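Limpieza de pizarras blancas pequeñas: qué queda después de borrar
Informe final del proyecto de asignatura, grupo 4

1. Planteamiento

La propuesta inicial era más ambiciosa y tenía un título con dos subordinadas. Tras la primera tutoría quedó en lo que sigue: comprobar cuánta tinta sobrevive en una pizarra de mesa cuando se borra en seco, y si importa mucho el tiempo que se deja secar el trazo. Cualquiera que haya dado clase en el aula 591 sabe que sí importa – en su pizarra grande todavía se lee una derivada de un curso anterior, mal resuelta además.

2. Material

Pizarras blancas de tamaño de mesa, rotuladores Jomex de punta redonda, borradores de fieltro Sarantis y un frasco de limpiador Gulico que, según el plan, no íbamos a necesitar. El frasco se terminó en la segunda semana. Los rotuladores los pagó el departamento; el limpiador, nosotros.

3. Procedimiento

Con la pizarra tumbada sobre la mesa se trazaron series de líneas paralelas, siempre con el mismo rotulador, y se dejaron secar 60 segundos en la primera tanda y 300 en la segunda. Después se borraba en pasadas largas, de una esquina a la opuesta, sin volver atrás. La regla de no volver atrás fue la más difícil de cumplir: el impulso de repasar una mancha es fuerte y arruinó varias series.

Trabajar en horizontal tiene la ventaja de que el polvo de tinta no cae al suelo. Tiene también un inconveniente que descubrimos tarde, y es que las luces del techo se reflejan en el esmalte justo donde uno quiere mirar. Acabamos leyendo los restos agachados, de lado, con una dignidad limitada.
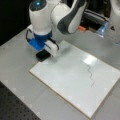
En la presentación intermedia, una compañera de otro grupo objetó que una pizarra tumbada no se borra como una colgada, porque el peso del borrador ya hace parte del trabajo, y preguntó si pensábamos corregirlo. Respondimos que sí. No lo hicimos, pero la observación es correcta y limita las conclusiones a pizarras en horizontal.

4. Resultados

Los trazos de la primera tanda desaparecieron casi siempre con una pasada. Los de la segunda dejaron un velo grisáceo que pedía dos o tres, y en las zonas cercanas al borde, alguna más. El color pesó más de lo previsto: el rojo resistió mejor que el negro, y el verde se portó de forma tan irregular que lo hemos dejado fuera de la comparación.

El fieltro sucio empeora todo. Un borrador usado toda la mañana reparte la tinta con gran equidad por la superficie.

5. Pendiente

Falta repetir las series en vertical y con las pizarras Flodusdale del laboratorio, que llegaron un martes, cuando ya estábamos redactando esto. También habría que medir el velo con algo más serio que una escala de «nada, poco, bastante».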